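The Fault That Waited for Both Arms

The first stoppage at Mevel came on a Wednesday, a little after lunch. The cell had been sorting small colored pieces into a divided tray all morning, two arms working from opposite sides. Then the right arm slowed, drifted a few millimeters toward its neighbor and kept pushing. The controller should have cut power within 2 milliseconds of contact. It took 577.

No one was hurt. The arms are light, and the operator had his hands on a keyboard. But half a second is plenty of time to trap a finger, and Benoît Leblanc, who runs the cell, locked it out that afternoon.

"I assumed it was a bad sensor," he says. "I wanted it to be a bad sensor."

He swapped the wrist sensor, then the cable, then the whole gripper. The fault came back each time, though never when one arm ran alone. It needed both of them close together over the tray, reaching for pieces within a hand's width of each other.
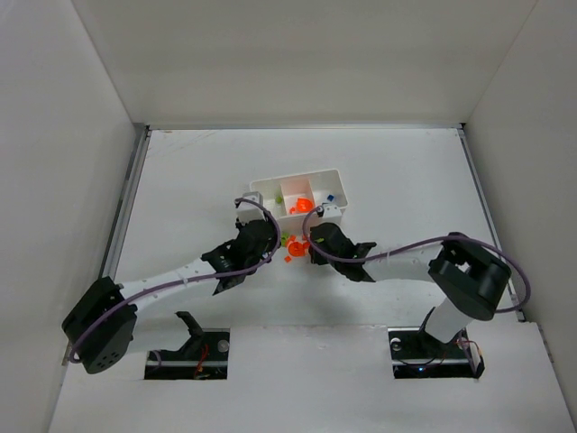
Leblanc went through the logs from 279 runs and found the late stop in 4 of them. In every case both arms had reported contact in the same control cycle. The safety software, supplied by Trukley, handled one report and put the other in a queue – behind routine position messages.

Trukley sent a patch in August. Contact reports now skip the queue, and if two arrive together, both arms stop. Mevel also added a hardwired cutoff that doesn't go through the software at all.

Malabanan, which runs a similar pair of arms, has checked its own logs and found nothing. Leblanc would like them to check again with the arms working closer together. His own cell is back at half speed, and he hasn't decided when to raise it.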